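Beltdale Early Learning Certificate
Unit 7: Shape and color sorting, notes for the second half

Okay, picking up where we ran out of time. We'd got as far as children who sort happily by color and then look at you blankly when you say "now by shape." I promised you a worked example, so get your pencils out!

Last time I had you use the Virnel tub, and I've gone off it a bit. It's all cubes and bricks, so color is the only thing that changes and the child never has to choose. What you want is a small set where color and shape pull against each other. Small matters too (I once tipped a huge box of blocks on the rug for a group of three-year-olds and got a lovely tower and no sorting whatsoever).
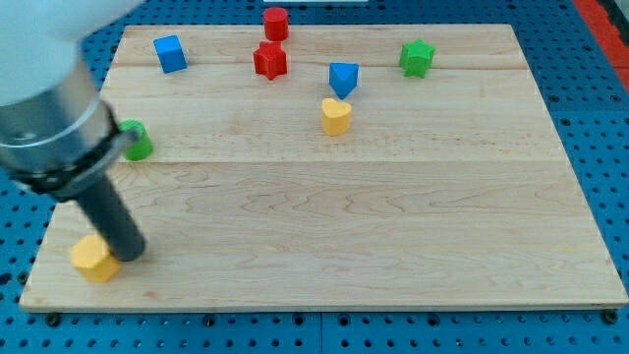 Fig. 3. Mixed set on a maple board: two blocks in each of four colors.

Try it by color first. Red gives you a cylinder and a star, blue a cube and a triangle, green another cylinder and another star, and yellow a heart and a hexagon. Four tidy pairs, and most children will get there on their own if you give them time.

Now ask for "the ones that are the same shape." The two stars go together, red with green, and so do the two cylinders. Then it gets good, because the cube, triangle, heart and hexagon have no partner at all! Some children will pair them up anyway. Let them, and ask why. I've had "they're both pointy" for the triangle and the heart, and I thought that was a perfectly decent rule.

A word on words. Talha Jafri asked in the break whether we should say "triangle" or "triangular prism." With little ones I say triangle and run a finger around the top face. Save "prism" for when they start asking about the sides.

Put the blocks out in a loose scatter, by the way. If the two stars are already side by side you've done the job for them.

For next time: read Hashmi, chapter 7, and skip the bit on scoring. Then plan one sorting activity with no more than eight pieces, and write down two different rules a child could use. Half a page is plenty.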